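Rutherford Packaging Recovery Trial
Progress report to the programme manager, second reporting period
Prepared by Reto Gruber, project lead

1. Status

The trial is on schedule for collection and behind schedule for wash testing. Spending is within the approved budget. One variation is requested in section 7. The work described in this report runs to the end of February.

2. Background

The grant supports a trial of separate collection for small plastic packaging that the kerbside service at Rutherford does not accept. Items of this size fall through the first screen at the Prandness sorting centre and leave with the glass fines, where they lower the value of the glass and are not recovered. The trial asks whether households will keep the material apart, whether it arrives clean enough to process, and whether the sorted fractions can be sold or given to a reprocessor at a cost the council can carry.

Households were given a bag and a one-page guide. Bags are collected with the fortnightly recycling and taken to the depot at Skullumitz, where they are weighed unopened. A portion is then opened and sorted by hand.

3. Participation

At the close of the period 870 households were registered. Registration is counted by address, so a household that moved within the trial area and registered again appears once at each address until the list is cleaned. The list was last cleaned in February.

Set-out was lower in the streets north of the rail line. Field staff found that several blocks of flats there share a bin enclosure and that bags were being placed inside the shared recycling bins, where the crew could not see them. A hook has been fitted to the enclosure gates at the affected blocks. Results from the next two collections will show whether it is used.

Calls to the enquiry line were mostly about replacement bags and about whether lids should be left on bottles. The guide did not cover lids. The reprint now says to take them off and put both parts in the bag.

4. Material received

The depot received 2943 kilograms over the period. This is the gross weight of the bags and includes moisture and food residue. Net weights are recorded only for the opened portion and should not be scaled up to the whole until the sampling method has been reviewed, as bags were chosen from the top of the cage in the early weeks and may not represent the full load. Sampling has since moved to a numbered draw.

Sorting uses four fractions: rigid single polymer, flexible single polymer, mixed or layered, and reject. The layered fraction is larger than the application assumed. Snack wrappers and sachets make up most of it. Items that combine a rigid part with a film wrap are slow to handle, as the two parts belong in different fractions and have to be separated first. The sorting sheet now has a column for these items so that the time can be costed.

Clear film remains difficult to identify by eye. Staff have been using a hand-held infrared reader, which gives a stable result on flat film and a poor one on film that is creased or wrapped around an object. Items that return no reading after two attempts go to the mixed fraction.

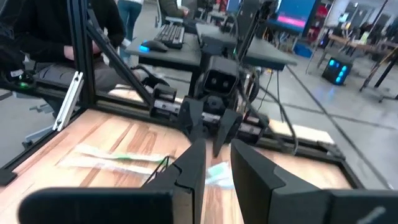 5. Wash testing

Wash testing was due to begin at the start of the period. It was held up by the trade waste approval for the depot, which required a revised drawing of the drain and a second settling tank. The approval has been granted and the tank is in place.

Two batches have been run in the Flostent unit. The first, rigid material only, came out with labels still attached on a large share of the pieces. The second was run hotter and for longer, with better label removal but more fines in the filter. Neither batch was dried to the moisture limit set by the reprocessor. The dryer was operating below its set temperature during both runs and the thermostat has been replaced. A repeat of the second batch is the first task of the next period.

No flexible material has been washed. Film tends to float and wrap around the paddle shaft, and the supplier has advised fitting a guard before any is loaded. The guard is on order.

6. Risks

Storage. Baled mixed material is building up at Skullumitz because no outlet has been confirmed. The covered bay is at 90 per cent of its permitted volume. If no outlet is found, mixed material will have to go to landfill and will be reported as such.

Contamination. Batteries were found in opened bags on several occasions. There has been no fire or injury. A warning has been added to the guide and to the bag itself, and a steel drum with dry sand is kept beside the sorting benches.

Staffing. One of the sorting positions was vacant for part of the period. It has been filled on a casual basis until the end of the trial.

7. Variation requested

Approval is sought to move the unspent part of the printing line to equipment, to cover the paddle guard and a spare filter set. The total grant does not change. The printing line is underspent because the revised guide was produced in-house.

8. Work planned for the next period

Repeat the second wash batch with the dryer corrected.
Fit the guard and run one batch of flexible material.
Complete the review of the sampling method and issue net weights by fraction.
Obtain a written response from at least one outlet for the mixed fraction.
Survey registered households on storage space, bag size and collection frequency.

The draft survey questions are attached separately for comment. Comments are needed before the bags for the next collection are printed, as the survey link will appear on the tag.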